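Reading a success rate: notes for week six
Handout, manipulation strand, Gesum

Last week we took the Mersha results at face value. This week we don't.

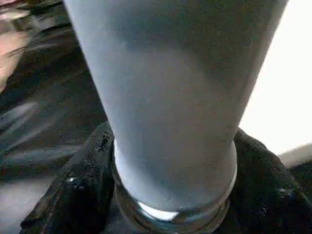

The claim, as the Mersha report puts it, is that a policy trained on wrist views alone can pick up and set down filled drinking vessels "reliably". The evidence is 200 trials on one bench at Trarimholm, scored by the people who trained the policy. Before you argue about the number, ask what went into it.

1. What counted as a trial

A run was dropped from the total if the arm faulted before contact. 26 runs went this way. The report says these were hardware problems, and some of them no doubt were, but an arm will also fault when it is asked to go somewhere silly, and the policy is what does the asking. Put those runs back as failures and see how you feel about the headline.

2. What counted as success

"Upright and released." Spillage was noted by eye and left out of the score. For a task sold on handling liquids this is odd. A glass can be put down upright with a third of its contents on the table and still score full marks.

3. Why glass is hard, and whether they tested it

Clear glass gives poor depth readings and takes its colour from whatever lies behind it. Fill the glass with something opaque, like the pale blue liquid in the wrist view on this handout, and most of that trouble goes away. The body becomes a matt, solid-looking shape and only the thick base stays see-through, with dark tones coming up through it from the black cloth. A policy that copes with this may have learnt to find a blue shape. I would want the same runs with water, and with the glass empty, before I used the word "transparent" in a title.

The cloth matters too. A foot sitting in a hollow between folds is partly held in place. That could help the grasp or spoil it, and the report never separates the two.

4. The comparison

The baseline is Vorkex, trained on 70 demonstrations. The new policy had 317. The authors call the gap in scores an effect of the wrist view. It may be — but you can't tell from this table, and a fair run at equal numbers would have cost them a few days.

For the seminar

Bring one change to the protocol that could have made the claim fail. "More trials" will not do. Say what you would vary, what you would hold still, and what result would change your mind.

The resit version of this exercise is in August and uses a different report.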